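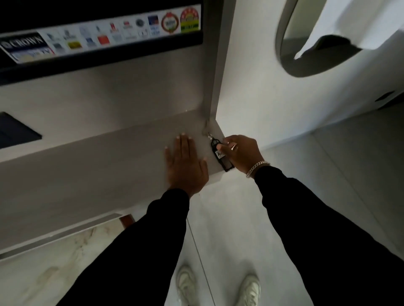
Why do heroines always have to be brave?

My niece's school asked parents and relatives to suggest a character for the book week display this year. Every suggestion that came back was a girl who fights something. There were archers, dragon riders, girl spies and one pirate captain. I like most of those books and I have bought several of them as presents. But when I looked down the list I noticed that all the girls on it could have been the same girl in a different coat.

I grew up with another sort of heroine. Jo March loses her temper and burns her own work. Anne Shirley breaks a slate over a boy's head and then has to live in the same village as him for years. Mary Lennox is rude and sour for a good part of The Secret Garden, and gets better slowly, mostly by being outdoors. None of them saves a kingdom. They have chores, relatives, bad moods and not much money, and the reader is trusted to find that interesting.

I said something like this at our reading group in May and Asif Rizvi disagreed with me. His view is that boys have had swords in their books for 200 years and that girls are owed a turn. He has two daughters and he says they go straight for the adventure shelf. I can't argue with what his daughters like. My complaint is with the adults who choose, because we have started to treat courage in a fight as the only strength worth putting on a poster.

Look at what gets left out. Patience gets left out. So does being good at sums, or keeping a secret, or looking after a difficult grandmother. Fanny Price in Mansfield Park says no to a rich man when everyone she depends on wants her to say yes, and she has to go on saying it for chapters. I think that takes more nerve than shooting an arrow. She is never on anyone's list, and people call her dull.
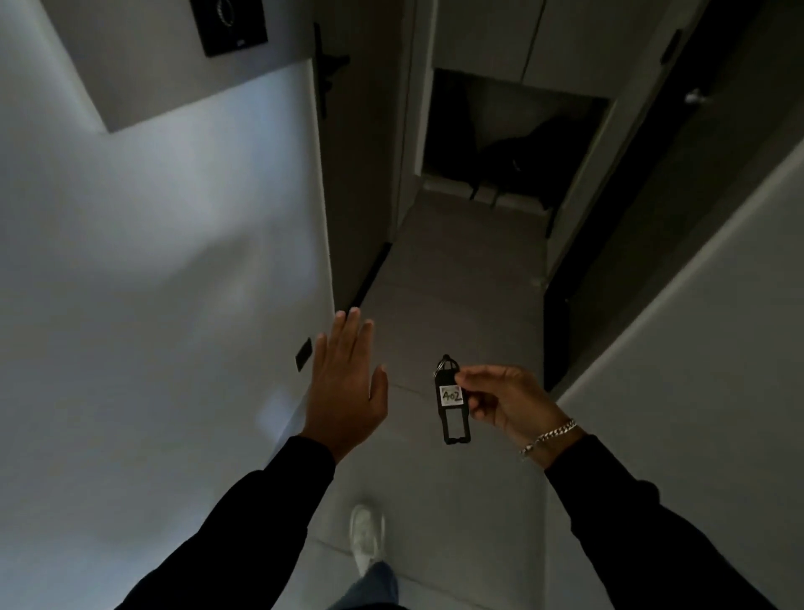

The key for A02, on its black tag.

There is also the matter of costume. A warrior is easy to dress up as and easy to sell. Put a plastic bow in a box and you have a toy. You can't do much with Fanny Price except a shawl. I don't say that publishers sit down and plan it this way, but a shop wants covers that can be understood from across the room, and a girl with a weapon can be.

Maximiliano Segura, who teaches the older children at the school, told me he had tried reading a chapter of Anne of Green Gables aloud to his class without saying when it was written. They wanted the next chapter. Some of the boys wanted it too. He has 62 books on his classroom shelf and says the quiet ones do go out, provided someone has read a page or two aloud first. Left to the covers alone, they stay where they are.

That seems to me the practical answer. I would leave the dragon riders on the display and put a few of the others beside them, with a page copied out so that children can hear how the girl talks. I have sent in three names: Mary Lennox, Fanny Price and Sophie Hatter from Howl's Moving Castle, who spends most of her book as an old woman and is very good at cleaning. My niece says Sophie is the only one of the three she would dress up as, because she already has a hat.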